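Unit 4: Planning and Budgeting for a Disassembly Cell

Reading before the session: the Movcombe cost sheet and the Flurard gripper quotation.

1. Scope the task before pricing the arm

The Movcombe line takes in retired desktop computers and recovers drives, memory and power supplies. The first draft of the budget listed one arm, one controller and one gripper, and left everything else under "miscellaneous." Most of the later overspend came out of that line.

Write the task as a list of contacts: what the fingers must touch, from which direction, and with how much room on either side. Cable connectors usually set the limit. A finger that is too wide for the gap beside a SATA power plug will push on the wires next to it, and a wider stroke does not fix this.
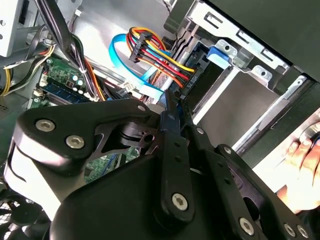

Eun-seong Ki objected to this order of work, arguing that the controller license should be fixed first, as it has the longest lead time and decides which grippers can be connected at all. The objection is fair for a Brerus controller, which accepts only listed tools. For an open controller, start with the contacts.

2. Cost lines often left out

Spare fingertips. Budget 4 sets per gripper for the first year. Narrow tips bend.
Wrist camera, bracket and cable. Quote these together; the bracket is often a separate part number.
Fixture to hold the case on its side — the Hyun clamp plate is $2,000 and fits most tower cases.
Operator time. During the trial phase a person works beside the cell, so plan for 26 paid hours a week.
Sample stock. Buy at least 40 cases of mixed make, with cables left in.

3. Lease or buy

Lease if the case mix is unknown. Buy once the contact list has stayed the same through two reviews. A leased arm returned with a modified flange is billed at full price, so check the contract before drilling.

Exercise: rewrite the Movcombe sheet with no "miscellaneous" line. Due at the start of the February session.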